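搜索本站 请输入关键词 搜索

分类:学生项目 / 住宿与生活 / 期末报告

合租厨房里的剩菜去了哪里:Wenbridge 宿舍冰箱调查报告

小组成员:Fidelina Chambi、Mirko Caputo、Remo Brunner
指导教师:Chantal Ouellet

一、选题经过

我们三个人都住在 Wenbridge 宿舍区,用的是公共厨房。每个学期末清冰箱的时候都会扔掉很多东西,有的连主人都找不到。课程要求选一个“身边的、能够实际测量的问题”,Remo 提议做冰箱,大家没有反对。

最初的题目是“宿舍食物浪费总量”。第一次汇报时 Ouellet 老师认为这个题目太大,垃圾桶里的东西来自各个渠道,分不清哪些出自冰箱,哪些是当天做饭的边角料。我们把范围缩小到一类东西:已经做熟、放进公共冰箱、打算以后再吃的饭菜,下文统称“剩菜”。生菜、牛奶、饮料、调味酱都不计入。

要回答的问题有两个。第一,剩菜放进冰箱以后,最后是被吃掉还是被扔掉。第二,被扔掉的那部分和存放方式有没有关系,例如有没有写日期,放在哪一层。

二、调查地点

Wenbridge 有 4 个公共厨房,格局差不多,每个厨房有 2 台立式冰箱。厨房按楼层分配,住户一般只用自己那一层的,但靠楼梯的那间别层的人也会来用,因为灶台比较新。这一点对后面的数据有影响,第六节会提到。

冰箱内部没有正式的分区。有的厨房约定每个房间一格,贴了胶带写房号,胶带掉了以后没有补。有的厨房从来没有分过,先到先放。Mirko 住的那一层有一块白板写着冰箱规则,其中“超过一周的请自行处理”一条被擦掉了一半,还能看出来。

宿舍管理办公室同意我们记录冰箱内容,条件是不拍摄带有姓名的标签,不打开别人的容器。因此我们没有称过任何一份剩菜的重量,份量大小只能按外观估计,最后在分析里没有使用。

三、记录方法

我们以“份”为单位。一个容器、一个袋子或者一只盖了保鲜膜的碗算一份。同一个人把一锅汤分装成几盒,就算几份,因为它们后来的去向可能不同。

每天晚上十点以后由一名组员去厨房登记,顺序轮换。登记表的栏目如下:

厨房编号和冰箱位置(左或右)
层位(上、中、下、门架)
包装方式
有没有日期标记
首次出现
消失
备注

为了在第二天认出同一份东西,开始时我们在表格里写外观描述,例如“绿盖方盒,番茄类”。做了几天以后发现描述会重复,尤其是外卖盒,同一家店的盒子放在一起完全分不出来。后来改用小圆点贴纸,在容器底部贴一个带编号的点。贴之前在每个厨房门口张贴了说明,不愿意参加的住户可以把东西放在门架最上面一格,我们不碰那一格。

“消失”的去向分三种:吃掉、扔掉、不明。判断依据是贴纸。我们在水池旁边放了一张回收纸,请住户洗容器时把贴纸撕下来贴到“吃了”或者“扔了”一栏。这个办法比预想的有效,大部分人愿意配合,有人还在旁边写了原因,比如“味道不对”“忘了”。没有回收到贴纸的归入不明。

包装方式分为带盖容器、外卖盒、保鲜袋和盖膜碗盘。带盖容器里又有方有圆,材质也不统一,我们试过细分,记到后来发现不同组员的判断不一致,就合并了。

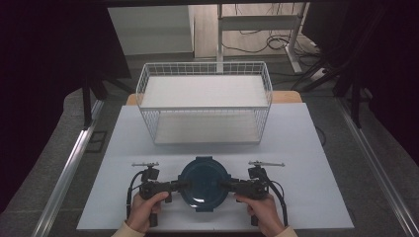 图1 深青色圆盖,后方为白色铁丝网格筐

正式登记从十月做到十二月,中间有一周假期停止。试登记阶段的数据全部作废,没有并入结果。

四、登记结果

整个调查期共登记剩菜 796 份。其中 501 份没有任何日期标记,也就是说多数剩菜放进去以后,除了主人自己的记忆,没有别的依据可以判断放了多久。

去向方面,吃掉的比扔掉的多,这和我们开始时的印象不一样。期末清冰箱时看到的都是没人要的东西,平时正常吃掉的那些看不见,所以容易觉得浪费比实际更严重。不过在没有标记的剩菜里,扔掉的比例明显更高,四个厨房都是这样,只是差距大小不同。

存放时间的分布很集中。多数被吃掉的剩菜在第二天中午或者晚上就消失了,放到第三天以后还被吃掉的很少。被扔掉的则拖得很长,往往要等到冰箱塞满或者有人闻到味道。也就是说,一份剩菜如果头两天没有吃,基本上就不会再吃了,剩下的时间只是在占位置。

层位的影响也能看出来。中层的剩菜被吃掉得最多,下层靠里的位置扔掉得最多。上层介于两者之间,但上层放的大多是高个子的汤锅,和其他层不好直接比较。门架上的剩菜很少,没有单独分析。

包装方式的结果没有那么清楚。外卖盒里的剩菜扔掉得多一些,可是外卖盒几乎都没有日期,我们分不开到底是盒子的影响还是标记的影响。盖膜碗盘被吃掉得快,有可能因为碗是厨房共用的,别人要用碗就会来催。保鲜袋里多是面包和饼,和菜不是一类东西,放在一起比较意义不大。

关于透明和不透明的容器,我们本来假设看得见里面的更容易被想起来。登记表里没有设这一栏,只能靠备注回头补,补出来的数据不完整,所以报告里不下结论。

五、访谈

登记结束以后,我们找了几位住户做简短访谈,每人十来分钟,地点在厨房或者走廊。访谈对象是自愿报名的,平时可能就比较关心冰箱,不能代表所有人。

(一)关于为什么留剩菜

多数人说一个人做饭很难控制份量。米和面还可以量,炖菜和汤一做就是一锅。Arturo Gatti 每周日下午会做一大锅豆子,分装以后吃到周三,他说这样比每天做饭省事,也省煤气费以外的时间。他的容器都写日期,写法是在胶带上写星期几的第一个字母。他也承认有一次把上周的当成了这周的,因为字母一样。

也有人留剩菜是因为不好意思当场扔。一位不愿具名的住户说,剩小半碗的时候明知道不会再吃,还是会放进冰箱,过几天再扔心里好受一点。我们在登记时确实见过不少非常小的份,这些份多数后来进了垃圾桶。

(二)关于为什么不写日期

回答最多的是“记得住”。第二多的是手边没有笔。厨房里原来有一支油性笔,用绳子拴在冰箱把手上,绳子还在,笔没有了。还有一位住户说写了日期会显得自己很计较,像是在防别人。

Mirko 追问过:如果笔和胶带就在冰箱门上,会不会写。大家都说会。这种回答参考价值有限,第七节的小试验就是为了看实际情况。

(三)关于谁来清理

四个厨房的做法不同。有一个厨房轮值,表格贴在门后,执行得比较好。其余的靠自觉,实际上总是那一两个人在清。被问到清理时最为难的是什么,他们的回答接近:不怕脏,怕扔错。没有日期,没有名字,盖子又盖着,打开闻了也不一定能判断。有人因为扔了别人的咖喱吵过一架,之后就只扔长毛的。

容器本身也是一个问题。扔剩菜时要不要连容器一起扔,各人的做法不一样。有的人倒掉食物把盒子洗干净放在沥水架上,等主人来拿,结果沥水架上常年堆着没人认领的盒子和盖子,盒子和盖子还经常对不上。有一间厨房把多余的盖子单独收在抽屉里,做饭的人要用时在里面一个个试。Remo 认为这部分值得另外做一个项目,我们没有展开。

六、数据的问题

靠楼梯的那间厨房有别层住户使用,门口的说明他们不一定看过,贴纸回收率低,不明的比例最高。如果把这间去掉重新计算,主要结果的方向不变,但差距变小。我们在附表里两种算法都列出来了。

登记本身会影响住户的行为。有人说看到贴纸就想起来要吃。这意味着调查期内的浪费可能比平时少。没有对照组,所以不知道少了多少。

晚上登记还漏掉了一种情况:早上放进去、当天下午就吃掉的剩菜。这种剩菜全部属于“吃掉”,漏掉以后会让浪费显得更重。它和上一条的影响方向相反,能不能抵消不清楚。

最后是组员之间的判断差异。什么算剩菜,什么算备菜,三个人有分歧。煮好的鸡蛋 Fidelina 算,Remo 不算。中期统一规则以后,之前的记录由 Fidelina 按新规则重新检查过一遍。

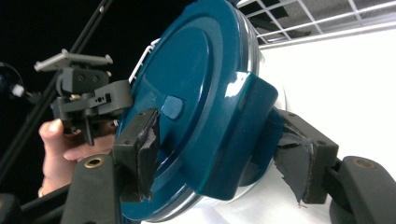
七、小试验:胶带和笔

正式登记结束以后还有一点时间,我们在两个厨房的冰箱门上各挂了一卷纸胶带和一支笔,另外两个厨房保持原样。笔用的是弹簧绳,剪不断也不容易扯下来。胶带是在校门口的 Lumstead 文具店买的,选了可以撕下来不留胶的一种。

试验期较短,只比较写日期的比例,没有跟踪去向。挂了胶带的两个厨房里,写日期的剩菜从少数变成了多数,没有挂的基本没变。第一周效果最好,之后其中一个厨房的胶带用完了,比例立刻回落。我们故意等了两天没有补,想看有没有人自己去买,没有。补上以后比例又回来了。

还有一个没有预料到的情况。有了胶带以后,一些人开始写别的内容,例如“可以吃”“辣”“给三楼”。写了“可以吃”的东西消失得很快。试验期内这样的份数不多,不适合做统计,但住户对这个做法印象不错,有人建议专门留出一格放愿意分享的剩菜。

关于成本,胶带和笔的花费很低,真正的问题是谁来补。办公室表示可以把胶带列入厨房耗材,和洗洁精一起发,前提是有人定期报数。目前 Arturo 答应在他那一层负责,其他层还没有落实。

八、给宿舍办公室的建议

1. 每台冰箱门上固定胶带和笔,胶带按耗材补充。
2. 日期写几月几号,不写星期缩写,避免跨周弄混。
3. 下层靠里的位置不放剩菜,改放没有开封的饮料等不容易坏的东西。
4. 清理规则由各厨房自己定,但要写明没有日期的剩菜怎么处理,并且贴在冰箱上,不要写在白板上。
5. 沥水架上无人认领的容器,每月底集中放到一个箱子里,下个月底仍没有人拿就归厨房共用。

第三条在讨论时有不同意见。Mirko 认为改变放东西的习惯很难,不如把冰箱的下层搁板往外调。我们试过,搁板是固定的,调不了,所以仍按原来的写。

九、分工

Fidelina Chambi 负责登记表设计、数据整理和报告第四、六节。Mirko Caputo 负责访谈提纲和访谈记录,以及第五节。Remo Brunner 负责贴纸制作、小试验和其余部分。晚间登记由三人轮换,Remo 生病期间由另外两人代替。

报告初稿在十二月交给 Ouellet 老师,根据意见补充了第六节和附表的第二种算法。感谢各层住户撕了那么多贴纸。登记表空白模板和附表可以向小组索取,原始记录因为涉及住户习惯,不对外提供。

联系我们 | 版权所有 Wenbridge 学生项目网 | 返回顶部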